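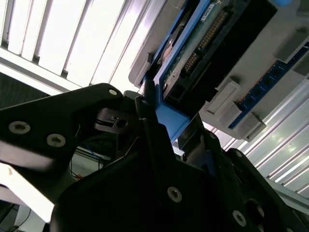

Welcome back to the walk-through list for the Gourlay Street building, which so many of you have been kind enough to print out and scribble on over the past year. I have tried to fold your scribbles in wherever I could read them. This is the August edition, and it covers the ground floor, the stairs, the back hall and the shared workroom. We begin overhead this time, with the lights, and a ceiling fixture with white louvers like the one over the workroom is a good place to start, as the louvers are where dust gathers and where a slipped panel first shows itself. After that we work our way down to the floor, and then out toward the doors. Please take your time with it. I like to go through with a cup of coffee in the morning before the phones start, and I find it goes along quite pleasantly.

Mark each line OK, FIX or ASK. If you mark ASK, write a word or two beside it so the next person knows what you were wondering about.

PART 1. LIGHTS AND CEILINGS

1.1 All ceiling lights come on and stay on for a full minute. OK
Comment: The one by the mail shelf used to flicker when the weather turned damp. It behaved itself this time, but do stand under it for the whole minute, even if you feel silly.

1.2 Louvers and covers seated on all sides, no gaps. OK
Comment: Look from two different spots. A cover can seem perfectly level from the doorway and be hanging by one corner when you see it from the window side.

1.3 Ceiling free of stains, sagging or peeling paint. FIX
Comment: There is a tea-colored ring in the back hall, outside the restroom. It was there in the spring and I drew a pencil line around it then. The stain has now crossed the line, so the plumber is coming to look at the pipe above.

1.4 Emergency lights come on when the test button is held. OK

PART 2. EXITS AND STAIRS

2.1 Both exit doors open fully from inside without a key. OK
Comment: The rear door is still stiff at the bottom and wants a bit of hip. It does open all the way, so I have passed it, but I would love to see it planed before winter.

2.2 Nothing stored in front of a door or on the stairs. FIX
Comment: Boxes again! I know they are only there until the truck comes, and I know how heavy they are, but the foot of the stairs has to stay clear even for an afternoon. They can go under the coat hooks, where there is plenty of room.

2.3 Handrails tight, both sides, top to bottom. OK
Comment: Give each one a proper tug. The left-hand bracket near the landing was tightened after the last round and feels solid.

2.4 Stair edges have their grip strips. FIX
Comment: The strip on the third step is curling at one end. I pressed it down with my shoe and it came right back up. A new roll is in the supply closet, second shelf, behind the light bulbs.

PART 3. FIRE EQUIPMENT

3.1 Extinguishers hanging in place, pins in, needles in the green. OK
Comment: Tag 148 (front hall) and tag 1553 (workroom) both read well. The numbers look odd together, I realize. The older tags came over with us from the Clisow building and we never started fresh.

3.2 Smoke alarms sound when tested. OK
Comment: Please warn the upstairs office before you press anything. They have been very gracious about it, but one surprise a year is plenty.

3.3 Fire door closes by itself from halfway open. ASK
Comment: It closed four times out of five for me. Is that a pass? I would say no, but I would be glad of a second opinion from whoever does the next round.

PART 4. OUTLETS, CORDS AND WORKROOM BENCHES

4.1 No cracked outlet covers, no scorch marks, no warm plugs. OK

4.2 No extension cord plugged into another extension cord. OK
Comment: A big improvement, and thank you to everyone who gave up a space heater. I know the corner desks get chilly.

4.3 Equipment with the cover off is unplugged at the wall before hands go in. ASK
Comment: The rule is on the laminated card by the light switch, but the card has slid down behind the radiator more than once. Could we move it nearer the benches? 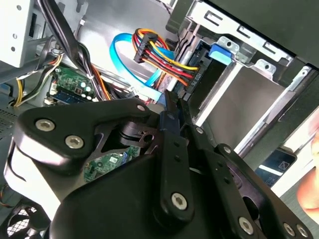

Item 4.3: open desktop computer case, with cables and drive bays showing.

4.4 Small screws and loose parts kept in a dish or tray. OK
Comment: I have brought in a few old saucers from home. Please use them, and please do not eat off them afterward.

4.5 Cords kept off the walking path. FIX
Comment: The lamp cord by the Bralleo cabinet runs straight across the way to the sink. A stick-down cord cover would settle it.

PART 5. FLOORS AND ENTRY

5.1 Entry mat flat and dry underneath. OK
Comment: Lift it up and look. The new Siltiseck mat has stayed put far better than the old one, which used to wander off toward the elevator.

5.2 Floor tiles level, none loose. FIX
Comment: Tile 49 on the floor plan rocks when you step on its corner. I have put tape over it for now.

5.3 First aid box full and in date. OK
Comment: Burn cream replaced. We are down to the very small bandages, so I have added the larger ones to the next order.

Open FIX items go on the sheet inside the supply closet door. Cross yours off when it is done and put your initials next to it, in pen please, as the pencil rubs away every time somebody reaches past for paper towels.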